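24/01/2022

Spent the whole evening with the spreadsheet again, and my tea went cold twice. We have to send Sepehr the equipment list by the end of the month and I keep moving the same numbers from one column to another like that's going to make more of them.

So, where we are. The arm from Forano is the big one and I've stopped arguing with myself about it. What I can't settle is the gripper. Skundska wants 580 for the plain two-finger one, and then there's the fancier one at 1,000 that comes with spare fingertips and a longer warranty. Sepehr Hosseinzadeh (who signs everything, bless him) will ask why the cheap one won't do, and I don't have a good answer yet! I did run the kitchen in simulation again before dinner, mostly to see how much room there is to work between the sink and the tray.
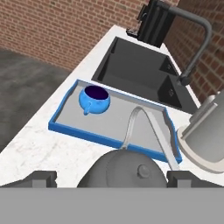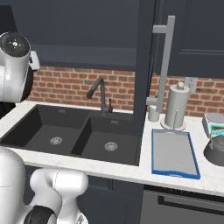
I think the cheap gripper is fine for mugs. It's kettles I worry about – that big arched handle is a different animal, and if we're going to promise Dalismont a kitchen demo then somebody is going to want a kettle lifted. Maybe I put the 580 one in the budget and list the other as an option for April, when the second half of the money comes in. That feels a bit sneaky but also kind of sensible?

Then there's all the small stuff I forgot the first time around. Cables. A proper mounting plate. Eight hours of setup from Liao, which I had down as free for some reason (it is very much not free). Shipping on the arm, which they quote separately and only if you ask. And a real counter to bolt things next to, because I'm not paying for marble, ha. A secondhand kitchen unit would do, as long as the sink is close to the same depth.

Oh, and spares. Last year we had 47 left in the parts fund by spring and one broken connector ate it all. I'd like to go in with more cushion this time, even if it means waiting on the second camera.

Need to call Forano in the morning and ask if their price holds past the end of the month. Also ask about the training day, whether it's per person or for all of us. Also buy milk.

Going to bed. I closed the spreadsheet without saving, I'm pretty sure, but I'll find out tomorrow.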